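## Chapitre 4. La constitution d'un corpus de démonstrations

Les chapitres précédents ont traité du modèle comme d'un objet mathématique. Il reste à examiner ce dont il se nourrit. Un système qui apprend par imitation ne dispose d'aucune connaissance de la tâche en dehors des exemples qui lui sont fournis ; la manière de les recueillir relève donc de la conception du système au même titre que le choix de l'architecture.

On appelle *démonstration* l'enregistrement complet d'une exécution de la tâche : les positions articulaires, les commandes envoyées et les images, rapportées à une horloge commune. Un *corpus* est un ensemble de démonstrations obtenues selon un même protocole écrit.

### 4.1 Le protocole

Le protocole fixe la position initiale des bras, la zone où les pièces peuvent être déposées, la durée maximale d'un essai et les critères de rejet. Il précise également qui décide du rejet, et à quel moment. Dans le corpus Murnus, qui servira de fil conducteur à ce chapitre, l'objectif était de 300 démonstrations à deux bras ; 295 ont été conservées après relecture. Les essais écartés demeurent archivés avec le motif de leur exclusion.

### 4.2 Le poste de travail

La disposition matérielle doit rester constante d'une séance à l'autre. Deux bras fixés sur un même rail partagent un repère commun, ce qui simplifie l'étalonnage. Un sol quadrillé facilite le repérage des pièces, et des parois placées autour de la zone de travail délimitent l'arrière-plan.
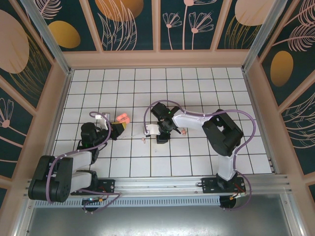
Selon Živko Zupan, la constance du poste ne doit pas être confondue avec l'uniformité des exemples : « un opérateur qui répète toujours le même geste produit un corpus propre et presque inutile ». Il recommande de faire varier les positions de départ dès les premières séances, et de consigner ces variations.

La section 4.3 reprend cette remarque sous une forme quantitative. Elle compare des sous-ensembles de 78 démonstrations tirés du corpus selon deux règles d'échantillonnage.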